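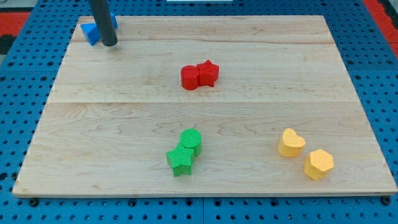
Looking after a wooden chopping board

My aunt Kazimiera swore by coarse salt and half a lemon, and after all these years I still do mine her way (usually with the radio on and a cup of tea going cold beside me!). Scatter the salt, rub along the grain with the cut side, leave it five minutes, then wipe with a damp cloth. Never soak a board, and please keep it out of the dishwasher.

Stand it on its edge to dry overnight. Next day, work in a spoonful of food-grade mineral oil. A 500 ml bottle lasts me well past July.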